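Looking After Leather and Felt in the Workshop

Small jobs and fixes from the bench at Trarwood 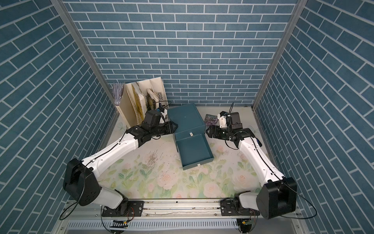 Storing leather offcuts

Roll them, grain side out, around a cardboard tube. Folded leather takes a crease that never quite comes out, and the crease is always across the piece you need. Keep the rolls out of direct sun. Vegetable-tanned leather darkens in a week on a windowsill, and it won't darken evenly.

Don't store it in plastic bags. An old pillowcase works fine.

Cutting felt without fuzzy edges

Scissors pull the fibers on thin felt. Use a rotary cutter and a steel rule, and press down hard on the rule. If you only have a knife, put in a new blade first and make two light passes. Thick wool felt is more forgiving and can be cut with ordinary dressmaking shears.

Self-adhesive felt cuts better after a few minutes in the freezer. Jessie Dalgleish passed that one along in November and I have done it that way ever since.

Gluing

Contact cement for leather to wood, white glue for felt to wood. Spread the white glue thin with an old gift card and wait until it turns tacky before laying the felt down, or it soaks through and dries as a hard shiny patch. Work from the center out.

For contact cement, coat both faces and leave them until they no longer feel sticky. Once they touch you can't slide them, so lay a sheet of baking parchment between the two and draw it out a little at a time. Open a window.

Getting glue off leather

Let it dry, then roll it off with a crepe rubber block. Solvent takes the finish with it. If white glue has already gone hard, a damp cloth left on it for a few minutes usually softens it enough - try a scrap first.

Small brass screws

They snap. Drill a pilot hole, run a steel screw of the same size in and out, then put the brass one in by hand with a bit of candle wax on the thread. A power driver will twist the head off.

Sanding before you line a box

Go to 100 grit and stop. A polished surface gives the glue less to hold. Vacuum the corners afterward with a drinking straw taped to the hose.

Sticky hinges

Graphite from a soft pencil is enough for most small hinges. Oil will creep into the lining and leave a mark. If the pin is bent, replace the hinge.

Keeping blades sharp

A strop is a strip of leather glued rough side up on a flat board, with a little polishing compound rubbed in. I give a knife 40 strokes a side at the end of the day, pulling it spine first.

Annag Galbraith wrote to ask if an old belt will do. It will, if it lies flat and you sand off the finish.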